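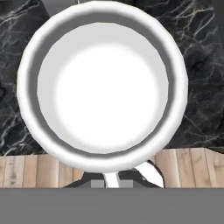 Qiuyue Jiang
Workshop Guide, Welomthorpe Story Trail

Section 2: Preparing and painting your figure

Every school on the Welomthorpe Story Trail receives one flat figure, 115 cm tall, already cut and sanded. Please read the whole section before you open the first can. The work needs two afternoons, with one night of drying between them.

1. Lay the figure on a covered table, with the side marked "Dratley" facing up. This mark is the name of our cutting shop and it will disappear under the primer.

2. Wipe both faces and all the edges with a dry cloth. Do not use a damp one.

3. Brush primer on the edges first. The edges drink a lot of primer, so give them a second coat after one hour.

4. Prime the front face, let it dry, then turn the figure and prime the back.

Caution: The figure is heavier than it looks. Two adults must turn it. Children should stand behind the tape until it is flat again.

5. Leave it overnight. If the surface feels rough in the morning, rub it lightly with fine sandpaper and wipe it again.
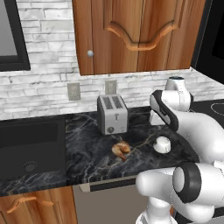 Qiuyue Jiang

6. Draw the design in soft pencil. Tavura, the fox from the story, must have her lantern on the left side — the trail map shows her this way and visitors will look for it.

7. Paint the large areas first and the small details last. Use only the acrylic paints from your box. Poster paint washes off in the rain.

Note: If you run out of a color, write to me with the number printed on the lid. The dark green for the forest is number 159. Please do not mix your own, the figures stand next to each other and the difference can be seen.

8. Let the children sign on the back, at least a hand's width above the bottom edge. The lower part goes into the stand.

9. Keep the figure indoors until Mr. Cao collects it in September. He will apply the varnish himself, so please leave this step to him — some varnishes turn the primer yellow.

Fixing the figure to its stand is explained in Section 3.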